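메브홀름 축구 리그의 승강 제도

메브홀름 축구 리그의 승강 제도는 메브홀름 축구 리그에 속한 각 디비전의 소속 구단을 시즌 성적에 따라 교체하는 규정과 절차의 총칭이다. 리그 규약 제3장과 부속 시행 세칙에 근거를 두며, 성적에 의한 승격과 강등, 승강 플레이오프, 구단 자격 심사, 결원 보충의 네 부분으로 구성된다. 성적 요건과 자격 요건을 분리하여 심사하는 점이 특징으로, 순위상 승격권에 든 구단이라도 자격 심사를 통과하지 못하면 상위 디비전에 참가할 수 없다.

목차
1 개요
2 연혁
3 승격과 강등
4 순위 결정 방식
5 승강 플레이오프
6 구단 자격 심사
7 결원 보충
8 재정 조정
9 선수 등록과의 관계
10 평가와 쟁점
11 같이 보기

1 개요

메브홀름 축구 리그는 1부, 2부 및 지역부의 세 단계로 운영된다. 1부와 2부는 각각 단일 조로 편성되고, 지역부는 동부조와 서부조로 나뉜다. 1부의 정규 시즌은 구단마다 홈과 원정을 합하여 40경기를 치르는 방식이며, 시즌은 2월에 개막한다. 승격과 강등은 정규 시즌 최종 순위표가 확정된 시점에 효력을 가지되, 승격의 경우 자격 심사 결과를 조건으로 한다.

규약에서 말하는 '승격'은 하위 디비전 구단이 다음 시즌 상위 디비전의 참가 자격을 취득하는 것을 뜻하고, '강등'은 상위 디비전 구단이 그 자격을 상실하고 한 단계 아래 디비전으로 이동하는 것을 뜻한다. 두 단계 이상을 한꺼번에 이동하는 것은 제재에 의한 강등의 경우에만 인정된다. 리그 탈퇴는 강등으로 보지 않으며 별도의 조항을 적용한다.

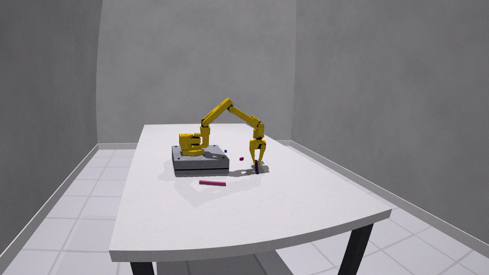
디비전 간 이동은 구단 법인을 단위로 한다. 구단이 연고지를 이전하거나 명칭을 변경하더라도 법인격이 유지되면 참가 자격도 유지된다. 반대로 법인이 해산되고 새 법인이 구단의 권리를 승계한 경우에는 참가 자격이 자동으로 이전되지 않으며, 신설 법인은 지역부 가입 절차를 밟아야 한다.

2 연혁

창설 초기의 리그는 승강이 없는 폐쇄형으로 운영되었다. 참가 구단은 가입금을 납부하고 영구 회원 자격을 얻었으며, 하위 대회와의 교류는 컵 대회로 한정되었다. 2부가 신설된 뒤에도 두 디비전 사이의 이동은 이사회의 선출로 결정되었다. 1부 최하위 구단이 재선출을 신청하고 2부 우승 구단과 표결을 벌이는 방식이었는데, 재선출이 관례화되어 성적에 따른 교체는 드물었다.

선출제는 당시 경기운영국장이던 토비아스 두셋이 작성한 개편안에 따라 폐지되었다. 개편안은 1부 하위 두 구단과 2부 상위 두 구단을 표결 없이 교체하도록 하였고, 그 대신 시설과 재무에 관한 최소 기준을 신설하였다. 첫 시행 시즌에 니텔이 2부 우승으로 승격하고 퀸런이 1부 최하위로 강등되었다. 퀸런은 기존 회원권에 근거한 잔류를 주장하며 중재를 신청하였으나 기각되었다.

승강 플레이오프는 그 뒤에 추가되었다. 도입 초기에는 중립 경기장에서 단판으로 치렀으나, 이동 거리와 관중석 배분을 둘러싼 이의가 이어지면서 홈 앤드 어웨이 방식으로 변경되었다. 현행 규약은 이 변경을 반영한 전부 개정본이며, 이후의 개정은 모두 일부 개정이다.

3 승격과 강등

정규 시즌 종료 시 2부 1위와 2위 구단은 1부로 직행 승격하고, 1부의 최하위와 그 바로 위 순위 구단은 2부로 직행 강등된다. 2부와 지역부 사이에서는 지역부 각 조 1위 구단이 승격하고 2부 하위 두 구단이 강등된다. 지역부에는 강등이 없으나, 연속하여 두 시즌 조 최하위를 기록한 구단은 재가입 심사를 받는다.

예비 구단, 즉 1부 구단의 산하 팀은 지역부까지만 참가할 수 있다. 예비 구단이 조 1위를 차지한 경우 승격권은 차순위 구단에 부여되며, 차순위 구단도 예비 구단이면 3위까지 순차로 내려간다. 3위 구단까지 모두 승격할 수 없을 때에는 해당 조의 승격이 없는 것으로 하고, 2부의 강등 구단 수를 그만큼 줄인다.

시즌 중 기권한 구단은 잔여 경기 수와 관계없이 최하위로 처리된다. 기권 시점까지 소화한 경기가 전체의 절반에 미치지 못하면 그 구단의 경기 결과를 전부 무효로 하고, 절반 이상이면 기존 결과를 유지한 채 잔여 경기를 0 대 3 패배로 기록한다.

4 순위 결정 방식

순위는 승점에 따라 정한다. 승리에 3점, 무승부에 1점을 부여하며 패배에는 승점이 없다. 승점이 같은 경우에는 다음의 순서를 적용한다.

가. 전체 경기의 득실차
나. 전체 경기의 다득점
다. 해당 구단 간 경기의 승점
라. 해당 구단 간 경기의 득실차
마. 경고 및 퇴장에 따른 벌점이 적은 순
바. 추첨

추첨은 승격, 강등 또는 플레이오프 진출에 영향을 주지 않는 순위에 한하여 적용한다. 이에 영향을 주는 순위에서 마목까지 동률인 경우에는 중립 경기장에서 순위 결정전을 실시한다. 순위 결정전의 득점과 징계 기록은 정규 시즌 통계에 포함되지 않지만, 퇴장에 따른 출전 정지는 플레이오프에 이월된다.

승점 감점은 징계가 확정된 시점의 순위표에 반영한다. 정규 시즌 종료 후에 확정된 감점은 다음 시즌에 적용하는 것이 원칙이나, 해당 위반이 당해 시즌의 경기 결과에 직접 관련된 경우에는 소급한다.

5 승강 플레이오프

2부 3위부터 6위까지의 구단이 준결승에 참가하며, 대진은 3위 대 6위, 4위 대 5위로 고정된다. 준결승과 결승은 모두 두 경기로 치르고, 2차전은 정규 시즌 순위가 높은 구단의 홈에서 열린다. 결승의 승자는 1부 하위 3위 구단과 최종 승강전을 벌인다.
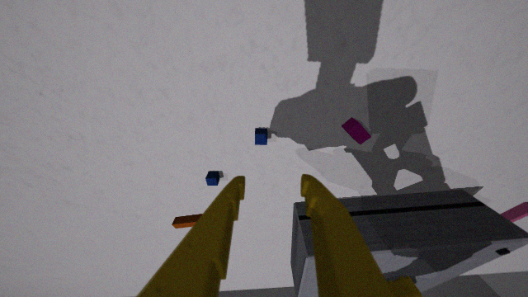

두 경기의 합산 득점이 같으면 연장전을 실시하고, 연장전에서도 승부가 나지 않으면 승부차기로 결정한다. 원정 다득점 규정은 폐지되었다. 최종 승강전의 2차전은 1부 구단의 홈에서 열리는데, 이는 개정 과정에서 반대가 가장 많았던 조항이다. 리그 사무국은 수용 인원과 중계 설비를 그 이유로 들었다.

플레이오프의 입장 수입은 개최 비용을 공제한 뒤 두 구단이 균등하게 나눈다. 원정 구단에는 전체 좌석의 20퍼센트를 배정하되, 경기 안전 책임자가 서면으로 요청하면 이를 축소할 수 있다. 축소된 좌석에 대해서는 정가를 기준으로 원정 구단에 보전금을 지급한다.

6 구단 자격 심사

자격 심사는 시설, 재무, 조직의 세 부문으로 이루어진다. 1부와 2부의 모든 구단 및 승격 가능성이 있는 지역부 구단은 매년 9월 10일까지 심사 서류를 제출하여야 한다. 기한 이후의 보완은 심사관이 요구한 항목에 한하여 허용된다.

시설 부문에서는 관람석, 조명, 탈의실, 의무실, 기자석을 심사한다. 1부 경기장의 기자석은 88석 이상이어야 한다. 임시 관람석은 구조 안전 확인서가 있을 때에만 수용 인원에 산입된다. 인조 잔디는 2부 이하에서 허용되며, 1부로 승격하는 구단은 한 시즌의 유예를 받을 수 있다. 유예는 연장되지 않는다.

재무 부문에서는 직전 회계연도의 감사 보고서, 선수단 급여의 지급 증명, 다음 시즌의 예산서를 심사한다. 급여를 체납한 구단은 체납이 해소될 때까지 조건부 승인 상태에 놓이고, 조건부 승인 상태에서는 신규 선수를 등록할 수 없다. 조직 부문에서는 상근 사무국, 유소년 팀, 공인 자격을 갖춘 지도자의 보유 여부를 확인한다.

심사 결과는 승인, 조건부 승인, 불승인으로 구분된다. 불승인 통지를 받은 구단은 자격 재심부에 이의를 신청할 수 있다. 재심부는 세 명으로 구성되며, 초대 부장은 변호사 메이니르 프리더흐였다. 재심부의 결정은 리그 내에서 최종적이다.

7 결원 보충

불승인, 탈퇴 또는 파산으로 결원이 생기면 강등 대상 구단 가운데 순위가 가장 높은 구단을 먼저 잔류시킨다. 해당 구단이 자격 심사에서 불승인된 상태이면 플레이오프에서 탈락한 하위 디비전 구단으로 넘어간다. 이때 결승 패자를 우선하고, 그다음으로 준결승 패자 중 정규 시즌 순위가 높은 구단을 선택한다.

이스토라의 승격 포기는 이 조항이 처음 적용된 사례이다. 이스토라는 지역부 서부조에서 우승하였으나 조명 설비 기준을 충족하지 못하였고, 재심을 신청하지 않은 채 승격권을 반납하였다. 시즌 개막 이후에 발생한 결원은 보충하지 않으며, 해당 디비전은 줄어든 구단 수로 시즌을 마친다.

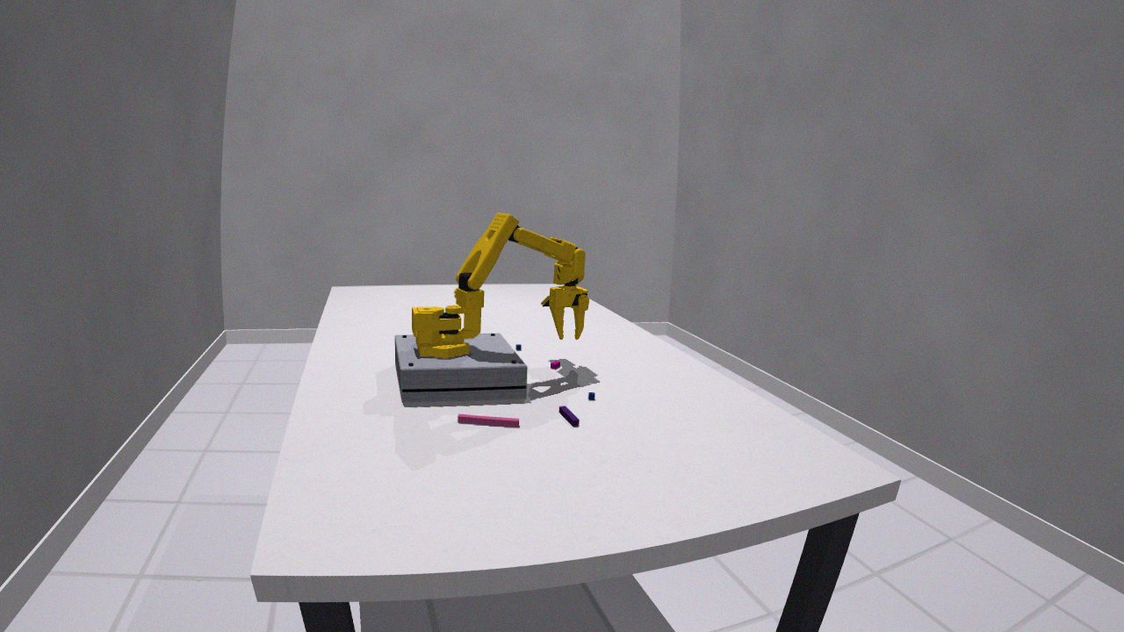
읽는 시간 8분

8 재정 조정

강등 구단에는 두 시즌에 걸쳐 강등 지원금이 지급된다. 첫 시즌의 지원금은 1부 기본 배분금의 절반이고, 둘째 시즌에는 그 금액의 다시 절반이다. 첫 시즌에 1부로 복귀한 구단에는 둘째 시즌분을 지급하지 않는다. 지원금은 기존 선수 계약의 이행과 유소년 조직의 유지에 우선 사용하여야 하고, 사용 내역은 재무 심사 서류에 첨부한다.

승격 구단은 시설 개선에 필요한 자금을 리그 기금에서 차입할 수 있다. 상환은 중계권 배분금에서 공제하는 방식으로 이루어지며, 상환 중에 강등된 구단은 1부에 복귀할 때까지 원금 상환을 유예받는다.

9 선수 등록과의 관계

승격이나 강등은 선수 계약의 효력에 영향을 주지 않는다. 다만 계약서에 강등 시 급여 조정 또는 계약 해지에 관한 조항을 둘 수 있으며, 이러한 조항은 계약 체결 시 리그에 신고하여야 한다. 신고하지 않은 조항은 선수에게 불리하게 원용할 수 없다. 임대 선수의 경우 임대 구단의 소속 디비전이 바뀌면 원소속 구단이 통지를 받은 날부터 정해진 기간 안에 복귀를 요구할 수 있다.

리그 기록부에는 승강제 시행 이후 플레이오프에 출전한 선수 571명이 등재되어 있다. 정규 시즌과 플레이오프의 기록은 별도로 집계되고, 통산 득점 순위에는 정규 시즌 기록만 사용된다.

10 평가와 쟁점

현행 제도에 대한 논의는 주로 최종 승강전과 강등 지원금에 집중되어 있다. 스포츠 경제 연구자 델리아 앙겔은 지원금이 강등 직후의 파산 위험을 낮추는 한편 2부 내의 재정 격차를 확대한다고 분석하였다. 앙겔은 지급 기간을 한 시즌으로 줄이고 차액을 2부 전체에 배분하는 안을 제시하였다. 1부 구단 협의체는 다년 계약의 이행이 어려워진다는 이유로 이 안에 반대하였다.

시설 기준을 둘러싼 쟁점도 있다. 젬마 피오레는 지역부 구단을 대상으로 한 조사에서, 경기장을 임차하는 구단이 소유주의 동의 없이는 기준을 충족할 수 없다는 점을 지적하였다. 이에 따라 임차 구단이 다른 구단의 경기장을 공동 사용하는 것을 허용하는 개정이 이루어졌으나, 공동 사용 경기장은 구단 소재지와 같은 행정 구역 안에 있어야 한다.

최종 승강전의 2차전 개최권을 추첨으로 정하자는 안은 총회에 상정되었으나 가결 정족수를 얻지 못하였다.

11 같이 보기

메브홀름 축구 리그 규약
메브홀름 리그컵
구단 자격 재심부
강등 지원금
예비 구단

분류: 축구 리그 제도 | 스포츠 규정 | 메브홀름의 축구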